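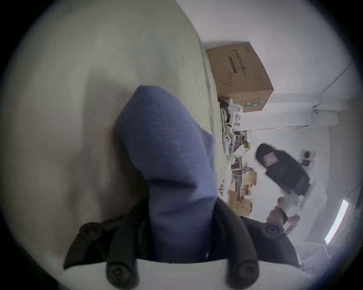
*Blue fabric item over a pale green sheet.*

Quick guide to checking a news story about a court case before you share it. Wrote this in a hurry, sorry for typos.

## 1. Find the order

Not the tweet about the order. The order. Court website, case number, download the PDF. The Juladitz court posts most of theirs by 4 pm. No case number in the article? Email the reporter and ask.

## 2. Read the last page first

Bail granted or refused, conditions, next hearing. Then go back for the reasons. Last September a post said Aatos Suominen was "cleared" in the Totwood land case. He got bail on a bond of 2,000. Very diffrent thing. It had 1,000 shares before lunch.

## 3. Line up the dates

Arrest, charge, hearing, order. Write them on paper, one per line, and put the article's version next to each. I need room to spread out, so printouts go on the bed, pale green sheet, wrinkles and all, with the articles on the left and court papers over by the cardboard box. Mismatches get a red circle.

## 4. Ask for a correction

Keep it under 100 words. Quote the wrong line, quote the order, page number, link. Roswitha Brinkmann at the Sirnville desk answers fastest if teh subject line has the headline in it.

Save a copy of the page before you hit send. They do get edited.
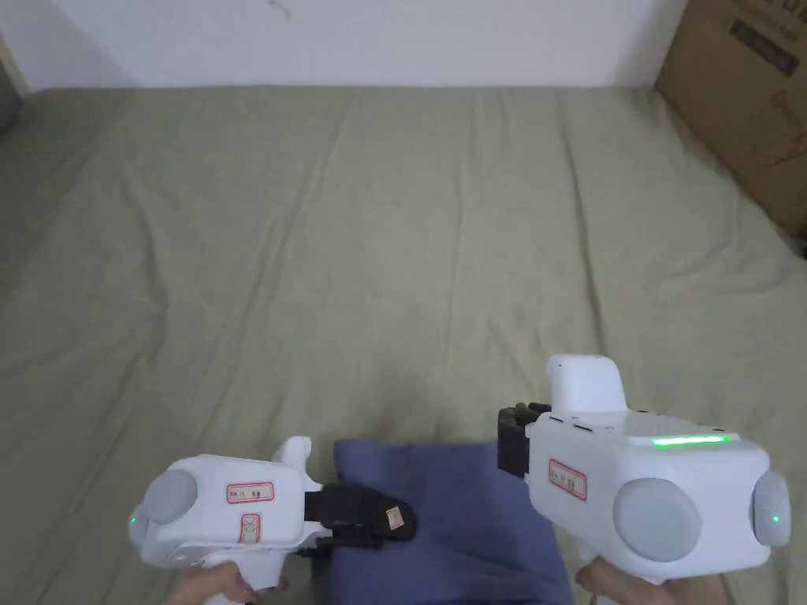

Comparing two cases is where most people slip. Different charges, different sections, different bail rules, so check the section numbers before you call anything unfair. Same routine as step 3, one case at the wall end of the bed and the other at the near end. Takes me 60 minutes if both orders are online.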